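3.2 Rank and affection in the sibling cast

Fan wikis for family comedies tend to treat the eldest child as a settled type. She is calm, she is liked, and the younger ones lean on her. We doubt that this type is as stable as the pages make it look. Guérin's survey of character articles takes the opening line of each entry as evidence of how viewers see the character. But an opening line is usually written early, often after the first episode, and later editors leave it alone. What it records is one person's first impression.

The Jusance wiki shows the problem well. Its article on the eldest daughter, Odile, calls her "beloved by the whole town" in the lead and then, further down, lists 43 scenes in which a townsperson avoids her, argues with her, or gets her name wrong. Both statements have stood side by side since the page was split in May. Neves reads this as a sign that fans hold two views of the character at once. We think it more likely that the two parts had different authors who never compared notes.

Popularity polls do not help much. The Tadville fan poll drew 1817 votes, and Odile placed first, but voters could return every day and the ballot listed her at the top. A second poll, run by the Nogueira forum with the names in random order, put her fourth. Neither result deserves the weight that has been placed on it.
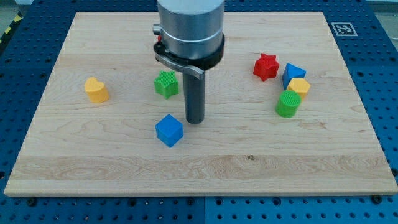

Figure 4. Shape blocks on a wooden board, with a gripper above.

A stronger claim is that birth order inside the story predicts article length. For Jusance it does, loosely: the eldest has the longest page and the youngest the shortest. For Erkholm, the other series in our sample, the order breaks down at once. The longest article there belongs to a middle brother with more than 2 pages of trivia, most of it about his coat. Take the trivia out and he drops below both of his sisters.

We also looked at how the articles use the word "responsible." Guérin counts it as praise. In several Erkholm entries, though, it appears in the plain sense of blame – the sister is responsible for the fire, the cousin for the lost key. A count that mixes the two meanings tells us very little, and we have left it out of the comparison in the next section.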